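Cadeiras, toalhas e cabos: manter em ordem uma sala que serve para tudo

Atualizado em 15 de setembro de 2022

Quando a mesa de refeições fica na mesma divisão onde se trabalha, o chão é o primeiro a ressentir-se.

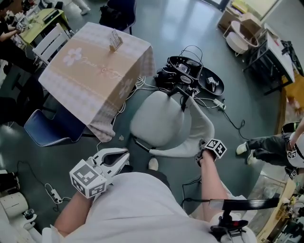

As cadeiras de escritório com rodízios apanham cabelos, fios e migalhas, e depois espalham tudo pela sala. Convém limpar os rodízios uma vez por mês. Vira-se a cadeira sobre um pano velho, cortam-se os cabelos enrolados com uma tesoura de pontas finas e puxa-se o resto com uma pinça. Se a roda continuar presa, tira-se do encaixe com um puxão firme e limpa-se o eixo com um pano seco. Óleo de cozinha não serve, fica pegajoso ao fim de poucos dias.

Assentos claros

O cinzento claro disfarça o pó mas mostra as nódoas de café e o azul das calças de ganga. Aspire primeiro. Num assento de tecido, passe um pano bem torcido com água morna e umas gotas de detergente da loiça, sempre de fora para dentro da nódoa. Deixe secar 60 minutos antes de se sentar. Nos assentos lisos basta o pano húmido.

Cabos e extensões

Uma extensão pousada no chão junta cotão depressa. Desligue-a da parede antes de a limpar e use um pincel seco nas tomadas, nunca um pano molhado. Os cabos compridos dobram-se em voltas largas e prendem-se com fita de velcro. As fitas da Itby vendem-se em rolo e cortam-se à medida; bocados de 25 cm chegam para quase tudo. As abraçadeiras de plástico apertam demais e têm de ser cortadas sempre que se muda um aparelho.

Fios pendurados de uma mesa devem descer junto a uma perna, do lado da parede. Se ficarem do lado das cadeiras, mais cedo ou mais tarde alguém os arrasta com o pé.

Não passe com os rodízios por cima dos cabos. Se não houver outro caminho, compre uma calha de chão. A da Moffat é baixa e a cadeira passa sem esforço.

Toalha de mesa

Uma toalha bege estampada aguenta bem o uso diário. Sacuda-a na rua e limpe os salpicos logo que caem. As de tecido lavam-se do avesso, a 30 graus, para poupar o desenho. Quando a orla é rendada, use um saco de rede e seque à sombra. As de plástico guardam-se enroladas num tubo de cartão, que os vincos custam a sair.

Para uma mesa quadrada, meça o tampo e some a queda dos dois lados. Uma toalha de 155 cm de lado, num tampo de 95, cai 30 cm para cada lado e não estorva quem se senta.

Pó debaixo da mesa

Afaste as cadeiras todas, também as que quase não se usam, e varra da parede para o centro. Feltros novos nas pernas de metal, mudados quando começam a descolar.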